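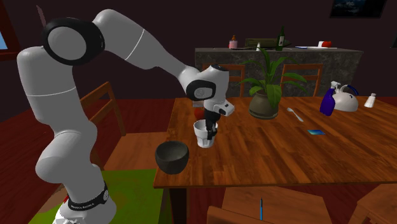

Arm at the table, fingers in the white cup, grey bowl in front.

Home | Notebook | Projects | Log in

Print this page | E-mail this page

Sunday, 21:40
Entered by Faizal Nasution

Best receiving day we've had on the Clotine dish! I'm writing it down tonight while I can still read my own scribbles.

Pass 393 of Prirnar came up over the east ridge at 18:52 and we had lock almost at once, well before I expected it that low. Chang-ho had re-terminated the feed cable in the morning (the old connector was green inside, lovely) and the noise floor has come down by 2 dB. Doesn't sound like much, but on the waterfall it's the difference between squinting and just reading the thing off. I kept calling him over to look.

Frames decoded: 2356. Previous best was under half that. Battery voltage and both panel temperatures look sensible right through the pass. The magnetometer is still stuck on its y channel, same value as all week, so I now think it's the satellite and not our decoder. Ran the raw file through Santoso as well to check and got the same stuck number.

Tracking: azimuth fine. Elevation still lags near the top of a high pass, worst just after the turnover. I nudged it by hand for a few seconds and lost a short run of frames doing so. Chang-ho thinks there is slack in the worm gear. I think the controller is being told too late. Bit of both, probably. He's going to put a dial gauge on it and I'll shift the prediction file forward a second and see what happens.

Doppler correction in the Onow receiver script behaved all the way through, which is a treat after last month. Leave the step size alone, please! If you want to try other values, copy the script first.

Orbit elements: the set we used was four days old. Signal arrived slightly early against prediction, so fetch a fresh set before the next evening pass.

To do
- new elements
- dial gauge on elevation drive (C-h H)
- weatherproof tape over the new connector, it's only got a freezer bag on it
- write to the Prirnar people about the y channel, attach the plot
- back up the raw file, it's only on the shack laptop

Next decent pass is before breakfast. I'm setting an alarm.

Print this page | E-mail this page

Previous entry | Next entry | Index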